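Potstead Help > Cleaning > Plastics

Does Foltoro really bring white plastic back, or is it just polish?

The seller says Foltoro "restores" white plastic in one wipe, and I don't believe it. Every product I've tried that promised that was silicone in a nice bottle. It looks great for a week, then it grabs dust and looks worse than before.

I have a mix of white plastic parts to do. The big molded piece is all curves, with raised rings and recesses, and I can't tell shading from discoloration on it. Depending on the lamp, the low spots look cream or gray to me. The small cube is easier to judge, except that it has black and white square patterns on it, and those have to stay sharp. 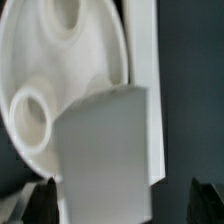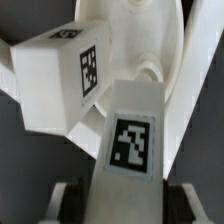
A guy at the hardware counter told me to skip the bottle and go over everything with 3000 grit, then 4000, used wet. That sounds like a good way to turn a matte part shiny in patches. I'd like to hear from people who have done this on white parts, and I don't need to be told to read the label. The label says it's safe on "all surfaces," which tells me nothing.

Asked June 28, 2018

2 replies

I used Foltoro on patio chairs in March. It took the grime off. So did dish soap on the chair next to it, and I couldn't tell you which was which by the end of the day. It does nothing for real yellowing that I can see. I'd be very surprised if it did, since the color change is in the plastic and a wipe only touches the top.

Leave the sandpaper out of it. 4000 is fine enough that people think it can't do harm, but on a matte finish you're polishing, and you'll never get the sheen even inside those rings.

For telling shade from stain, hold a sheet of plain printer paper next to the part by a window and turn the part. Shade moves and stain stays put. Do that before you spend anything.

Wash with warm water and a drop of dish soap, cotton swabs for the recesses, rinse, dry. Keep anything with solvent away from the black squares until you know how they were put on. Try a corner of one you can replace. If you can't replace any, a barely damp cloth is as far as I'd go.

----

Magic eraser!! works on everything, did my whole fridge

----

Potstead Help is run by Firnavov | Contact | Terms | Back to top

We use cookies to remember your settings. By continuing to browse you accept this. OK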